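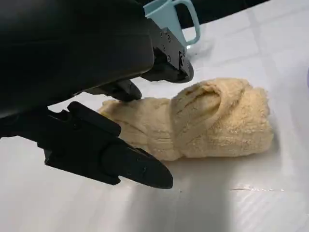
**1/** Notes on putting together a small pretend-breakfast setting on a white table. Mug, plate, bread, something sweet. Mostly about surface finish and color, some cleaning. Long thread, mute as needed.

**2/** The plan was a one-person place setting that can be laid out and cleared in under a minute and stored in a single box. No cutlery, no napkin. Cutlery gets its own thread when I find a fork I don't dislike.

**3/** Tableware first. I looked at two sets, Lirano and Plenholm. Lirano has better colors. Plenholm stacks better and has a flatter plate. I went with color, and the stacking is as annoying as expected.

**4/** The mug is a light blue-green with a matte finish. Matte was the one requirement I didn't drop. A glossy mug on a glossy table gives you highlights on two surfaces, and you end up shifting the mug every time the light changes.

**5/** Mug weight on my kitchen scale: 141 grams. Nominal capacity is 313 ml to the brim. I have no use for the capacity, but it was printed on the carton and I checked it with water. It was correct.

**6/** The handle is a full loop. I would not buy an open hook handle again. They hang nicely on a rail and feel wrong in every other situation.

**7/** Plate: lavender, round, shallow, raised rim. The rim matters more than the diameter. A flat disc lets round food roll straight off, and most play food has at least one side that wants to roll.

**8/** The plate is slightly shiny, so it picks up a bright patch on the inside of the rim under overhead light. Rotating it does nothing, obviously, it's round. Moving it toward me by a hand's width helps a little.

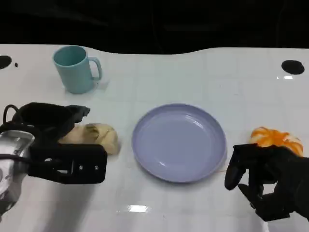 *Plate in the middle, mug at the back left, orange swirl on the right.*

**9/** Layout, for anyone copying it: plate roughly central, pale yellow roll just left of it, mug behind on the left with the handle pointing right. I started with the handle pointing left and kept reaching around the mug to get it.

**10/** The pastry is from Femov. White base, bright orange swirl. It is the loudest item on the table and the easiest to find when you're packing up. The paint color on the website is a duller orange than the one you receive.

**11/** The yellow roll is a harder color. Pale yellow on white has low contrast, and in flat light it goes nearly cream. If I were ordering again I'd ask for a browner crust. Against the lavender plate it reads fine, so that's where it goes for serving.

**12/** Color check I use before buying anything: take a phone photo of the items, convert it to grayscale, look for pairs that merge. Lavender and pale blue-green come out closer than you'd expect. The orange separates from everything.

**13/** Now the table. White, glossy, wavy far edge, black round holes toward the upper corners. I like the edge. It looks less like an office. It also makes a standard clamp useless along that side – go around to a straight edge or use weights.

**14/** Gloss white shows two kinds of problem. The first is reflection: a grid-like ceiling light comes back as a grid of faint patches. Polishing won't remove that. Diffusing the light will, or sitting at a different angle.

**15/** The second is gray smudges. There are a few on mine. Most come from sliding things that have dark rubber on them. The cure is to lift things. I know this and still slide them.

**16/** What I've tried on the smudges, weakest first:

- dry microfiber: moves dust, leaves the mark
- damp microfiber with a drop of dish soap: gets most of it
- white vinegar and water: same result, worse smell
- melamine sponge: gets all of it and dulls the gloss if you press

**17/** Melamine sponge is an abrasive. It's sold next to the soft ones, so people treat it as soft. Test it on the underside of the table first. On my underside test the dull spot showed up after 40 strokes with moderate pressure.

**18/** I also bought a bottle of Szewczyk surface cleaner on the strength of a reply to an earlier thread. It works about as well as dish soap. It streaks if you don't buff it dry. Fine if you already own it.

**19/** The holes: keep small parts away from them. Nothing in this set is small enough to drop through. The previous set had sugar cubes, and it now has fewer sugar cubes.

**20/** Washing. Mug and plate go in warm water with soap, then onto a rack, mug upside down and tilted on the plate rim so air gets in. The painted pastry gets a damp cloth only. Don't soak painted pieces, the color tends to let go at the seams first.

**21/** For soft or squeezable play food in general: cool water, press in a towel, dry overnight somewhere with moving air. Wringing leaves a crease that stays. A radiator is faster and makes some foams brittle.

**22/** Storage. Plate flat on the bottom, mug on its side on top of the plate with a cloth between them, food in the leftover corner. The mug's handle sets the height of the box. I measured without the handle the first time and had to return the box.

**23/** Total box contents come to 389 grams with the cloth. Light enough for a top shelf. I keep it on a low one anyway, next to the tea things it imitates, which causes confusion before coffee.

**24/** Clearing order, if you're timing it: food, plate, mug. Food first means the plate is empty when you lift it. Mug last because it goes on top in the box. Setting order is the same list backward.

**25/** Still open:

- a second plate, same rim, darker color
- a matte mat for the middle of the table, light gray if I can find it
- bread with more crust

**26/** On the mat: every one I've found so far is either textured enough to make the plate rock or thin enough to curl at the corners. If you have a flat one that stays flat, give me the thickness and the backing material. Brand is optional.

**27/** Correction to 3/: the Plenholm plate does come in a purple. It's listed under bowls.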